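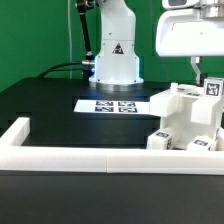 ## Oslow building, second floor - walkthrough, Dec 29, 2020

- [x] Fire door, north stairs: closes by itself. The wedge has been taken away again.
- [x] Extinguisher 317: gauge in the green, tag signed by someone with no vowels.
- [ ] Exit sign by the kitchen: dark. It was dark last time too, so full marks for consistency.
- [ ] Space heater under desk 6: unplug it. Yes, I saw the blanket over it.

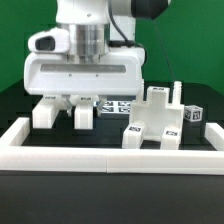

Puspita Liem asks that the heater stay until the radiator is fixed, and adds that she reported the radiator 3 times.

- [ ] Radiator: call Nair in January.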